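Household Tasks Program: Interim Report to the Avberg Fund
Prepared by Zulema Maldonado, Program Lead
Reporting period ending in July

1. Progress

The grant supports a study of whether a two-finger gripper can put away mixed household goods without help from a person. Work in this period was carried out in simulation, under the direction of Hazem Younis. The team completed 900 of the 2,000 trials set out in the work plan. Of these, 426 ended with the item upright in its assigned place, and the remainder were recorded as failed or incomplete.

Bottles and round fruit continue to give the most difficulty. An item lying on its side must be picked up and turned before it can be put away, and the present software often chooses a grip that leaves no room for the turn. Crowded groups of items make this worse.

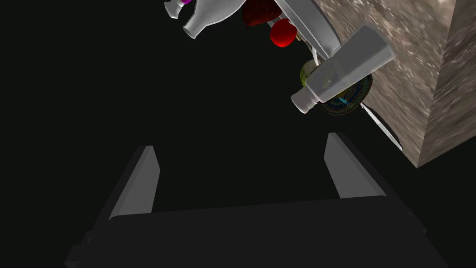

Fermín Toledo has rewritten the grip selection step so that the final position of the item is considered first. The change will be tested in the next period on 30 arrangements that were not used in development.

2. Assessment

The system is not ready for use in homes or shops. Results are uneven from one item to the next, and no claim can yet be made about physical equipment. The trial planned at the Lidlow site has been moved to the next period.

3. Budget

Spending is within the approved amount. Santino Sosa will submit the request to carry unspent equipment funds forward under separate cover.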